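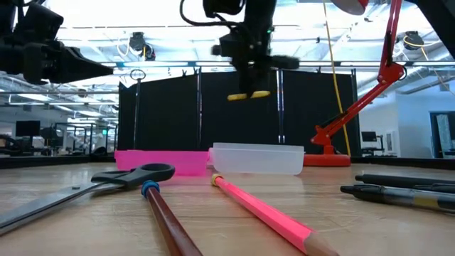
Scissors and a brown pencil at the front of a light wooden table.

How to Make a Four-Page-Fold Notebook You Will Want to Carry Everywhere

I have been making my own pocket notebooks for years now, and I still get a little thrill every time I pull the thread tight and the whole thing suddenly turns into a book. It is such a small project! You need paper, a needle, some thread and an evening, and at the end you have something that opens flat, fits in a coat pocket and costs next to nothing.

This page covers the pamphlet stitch, the simplest sewn binding there is. I learned it at the kitchen table one January when I had run out of notebooks and the snow was too deep to go buy one, and my first try was crooked, loose and held together for the entire winter. If you can thread a needle, you can do this.

What you need

Text paper, the plain stuff you will write on. Regular printer paper is fine for a first book. If you write with a fountain pen, go for something a bit heavier and smoother.

One sheet of cover paper. Card stock works, and so does an old map, a thick paper bag or the cover of a drawing pad.

Thread. Linen thread is the classic choice and it is lovely to work with, but strong cotton or embroidery floss will do the job.

A needle with an eye big enough for your thread. It doesn't need to be very sharp, as you will be punching the holes first.

An awl, or a pushpin if you don't own an awl.

A ruler, a pencil, scissors, and a craft knife with a mat if you have them.

A bone folder, or the back of a butter knife, or the bowl of a spoon. I used a spoon for my first dozen books and they folded beautifully.

A little beeswax for the thread is nice to have. You can skip it.

Find the grain first

Please don't skip this part, even though it sounds fussy. Paper has a grain, which means most of the fibers lie in one direction. Fold along the grain and the crease is crisp and flat. Fold against it and the paper fights you, sometimes cracks, and the finished book wants to spring open like a mousetrap.

To find the grain, bend a sheet over gently without creasing it and press down lightly with your palm. Feel how much it pushes back. Now turn the sheet and bend it the other way. One direction will feel softer, and that soft bend runs along the grain. You want the spine of your book to follow that line.

Most letter-size printer paper has the grain running the long way. If you fold a full sheet in half to make a half-letter book, the fold goes across the grain. For a small notebook you can get away with it, but if you cut each sheet in half across its width first and then fold those halves the right way, you get a small, tall-ish or squarish book depending on how you trim, with a much happier spine. Try it both ways with scrap paper and you will feel the difference right away.

Fold the pages

Take your sheets one at a time. Bring the edges together, hold them lined up with one hand, and run your folder from the middle of the crease out to one end, then from the middle to the other end. Pressing from the middle keeps the sheet from sliding.

Once each sheet is folded, nest them inside each other. A nested stack like this is called a signature. Each folded sheet gives you 4 pages, so a modest stack adds up quickly. Don't get too greedy with the thickness, though. With a very fat signature the inside pages stick out past the outside ones (bookbinders call this creep) and the cover has trouble staying closed.

Tap the nested sheets on the table, first on the spine and then on the top edge, until everything lines up. I find tapping the spine first makes the rest fall into place.

Cut and fold the cover

Cut your cover the same height as the pages and a little bit wider, so there is room for the thickness of the paper inside. You will trim the extra off at the end, and it is much better to have too much than too little.

Thick paper needs a score line before it will fold neatly. Lay the ruler down the center and draw the point of your bone folder along it a few times, pressing firmly. An empty ballpoint pen also makes a terrific scoring tool, and I keep a couple of dead ones in my box just for that. Then fold along the line and press it down.

Slide the signature into the cover and tap it all together again.

Make the hole guide

Cut a strip of scrap paper the same height as your book and fold it lengthwise. This is your guide, and it saves a lot of squinting.

For a small notebook, 3 holes are plenty. Fold the strip in half top to bottom to find the center and mark it with your pencil. Then make one mark near the top and one near the bottom, each the width of your thumb from the end. Any closer and the paper may tear at the hole.

Write "top" on one end of the guide. If your marks are a hair uneven, and mine always are, that one word keeps everything lined up.

Punch the holes

Open the book to the middle and lay the guide in the fold. Hold the book half open like a cradle, or rest it in the gutter of an old phone book if you still have one hanging around. Push the awl through at each mark, going straight into the crease and out through the spine of the cover.

Go slowly and look at the outside as the point comes through. It should come out right on the fold. If it wanders off to one side, pull back, tilt the awl a bit and try again. Keep the holes small, just big enough for the needle. Snug holes make a tight book.

A couple of binder clips on the sides will stop the sheets from shifting while you punch. Put a folded scrap under each clip so it doesn't leave a dent.

Sew it up

Here comes the fun part! Cut a length of thread that is three times the height of the book. Run it over the beeswax a couple of times if you are using wax, then thread the needle. Leave it single, with no knot at the end.

Start inside the book, at the center hole. Push the needle out through the spine and pull the thread after it, leaving a tail inside as long as your hand. Hold that tail down with your thumb.

On the outside, go up to the top hole and bring the needle back in.

On the inside, skip straight past the center hole, go down to the bottom hole and take the needle out.

On the outside again, come back up to the center and go in. Watch that the needle doesn't stab through the thread that is already in the hole, or you won't be able to tighten it later.

Now you should have both ends inside the book, with a long stitch running down the middle of the fold. Make sure the two ends sit on opposite sides of that long stitch. Pull them both snug, always pulling along the spine and never straight up away from it, or the thread can slice right through the paper like a wire through cheese.

Tie a square knot over the long stitch: right over left, then left over right. Trim the ends to the width of a fingernail. You have a book!

If you would like the knot on the outside, maybe with a bead on it or long ends left as a tassel, start from the outside instead and follow exactly the same path.

Trim the edge

Close the notebook, press the fold down well and leave it under something heavy for a while. A stack of cookbooks is perfect.

When it has flattened out, line up a metal ruler along the open edge and trim with a fresh blade. Take light passes and let the blade do the work, with your fingers well back from the edge. It takes a lot more strokes than you expect. If you don't have a knife, leave the edge uneven. I have a whole row of untrimmed ones and I like how they look.

When something goes a bit wrong

The stitching is loose. Untie the knot if you can, ease the slack along hole by hole with the tip of the needle, and tie again. If the knot won't budge, snip it and resew. The holes are already there, so it goes very fast the second time.

The cover won't stay shut. Press it longer, or take out 2 sheets next time. Wrapping a ribbon or a rubber band around it works too.

The paper tore at a hole. Glue a narrow strip of thin paper down the fold on the inside, let it dry and punch again.

The pages and cover don't line up at the top. Trim the top edge as well and call it square.

Ideas for the next one

Mix your papers. A sheet of graph paper, a sheet of brown wrapping paper and an old music page in among the plain ones make flipping through so much fun.

Sew an envelope into the middle for receipts or pressed leaves. Just fold it in with the other sheets before you punch.

Try a five-hole version for a taller book. The path is the same idea, in and out to one end, back down past the center to the other, and home again.

And make several at once. Folding a whole batch while listening to the radio, punching them all, then sewing them one after another is a lovely way to spend an afternoon, and by the last one your hands will know the path without the instructions.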